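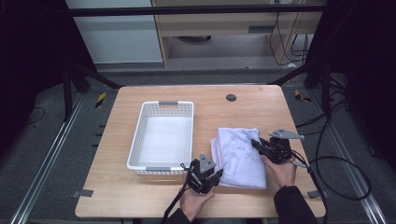 Farier shared workshop: second report on the Drurnomell laundry project
March 12, 2025

Hello again to everyone at Lacson, and thank you for being patient with me. The first report was mostly a shopping list, so I'm glad to say this one has some proper work in it!

For anyone who has joined the panel since then, your small build grant is paying for the parts of Drurnomell, a pair of hand-held grippers I'm making in the shared workshop at Farier. I hold one in each hand and do a household job with them, the movements get recorded, and later on those recordings are what the robot arms will learn from. The job I picked in the application was folding clothes and putting them in a basket. I still think it was the right choice, though there have been evenings when I wished I'd gone for stacking cups.

What's been done since January

Both grippers now work. The left one was finished first and the right one took far longer, mainly due to a jaw that closed a touch crooked and let thin cotton slide out. I reprinted that jaw 9 times before I found the fault, and it was in the pivot hole the whole time, which I had drilled slightly off (my own fault, the drawing was fine). It now picks up a single layer of T-shirt from the middle, which it flatly refused to do before. Hems are still hard. Anything with a thick seam makes the fingers twist, and I've got rubber pads in two thicknesses to try next.

The recording side is run by a little program I've called Flasalora. It starts and stops both grippers together and lets me throw away a bad attempt straight off. That last bit was a late addition and has saved me hours, as I used to write the bad ones on a scrap of paper and then lose the paper.

So far I've recorded 102 attempts at the folding job, and 77 of them are good enough to keep. Most of the rest were lost to dropped cloth, plus a batch where I'd left the left gripper set to the wrong speed and didn't notice until the end of the night. I've kept those in a separate folder in case they turn out useful for something, but I'm not counting them.

What's been harder than I expected

My arms, mainly! Folding a shirt with your own hands is nothing, but with a gripper in each fist you feel it in the wrists very quickly. I've stopped doing long sessions and now do short ones with tea in between. The attempts are better for it as well – I can see the folds getting sloppy in the older recordings as the evening goes on.

Cables are the other nuisance. Each gripper has its own, and when I reach across to the basket one of them likes to catch on the table edge and tug at my hand. I've asked at the workshop about hanging them from overhead and the answer was yes, as long as it all comes down again afterwards. That's fair enough, other people need the space.

I also changed my mind about clothes. The plan said plain ones only, but printed T-shirts behave just the same in the jaws, and I have a drawer full of them, so they're in.

Money

I've spent less than planned on motors and more than planned on plastic, thanks to all those jaws. There is £60 left in the parts budget. I'd like to move it across to cable and overhead hooks, if you're happy with that. It doesn't change the total. Receipts are in the shared folder, apart from the one for the screws, which I'm still hunting for.

What's next

New finger pads first, then the overhead cables, then back to recording. I want a good number of attempts with towels as well as shirts, as they're heavier and the grippers hold them quite differently. After that I'll start the first training run on the workshop computer, and I expect it to be rubbish, so please don't ask for a video of that one!

If anyone from the panel would like to come and have a go with the grippers, you'd be very welcome. Evenings suit me best, and a day's warning would let me get everything set up. Could you let me know about the £60 before I order the hooks?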